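Grernis releases Citari 5, planning software for people who would like their furniture left standing

2026-06-14

Grernis today released Citari 5, a new version of its task planner for two-handed manipulation. Citari takes demonstrations made with hand-held grippers and turns them into plans a robot can follow, including the dull parts, such as deciding which hand goes first.

Earlier versions were good at tables. Tables are flat and forgiving. Desks with hutches, cubbies and small round knobs are neither, and Citari 4 met them with what our support team politely logged as "hesitation." The new release plans reaches into shelves and under overhangs, and it checks both arms against each other before either one moves.

Citari 5 was tuned on 3000 demonstrations covering 459 household tasks, from putting a pen back in its cup to opening a drawer without taking the desk along. Replanning after a missed grasp now takes around 96 milliseconds. The old figure has been retired and we wish it well. 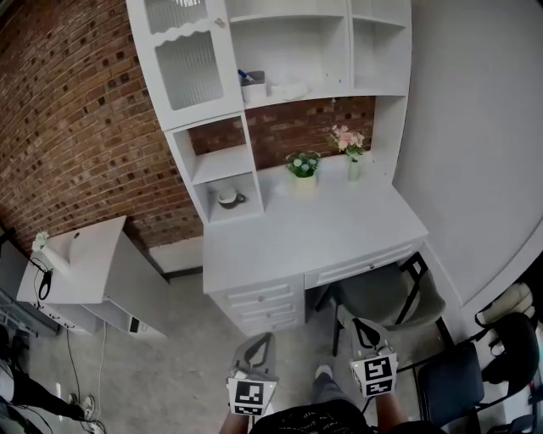
The marker tracking module, Quinlan, has been rewritten and now ships in the same installer. It keeps a gripper's position through short occlusions and reports when it has lost one, a courtesy the previous version did not extend. Recordings made for Citari 4 will open without conversion.

Citari 5 is available now to existing license holders. Support for Sevau controllers follows in October. Release notes, including a frank list of known issues, are on the Grernis download page.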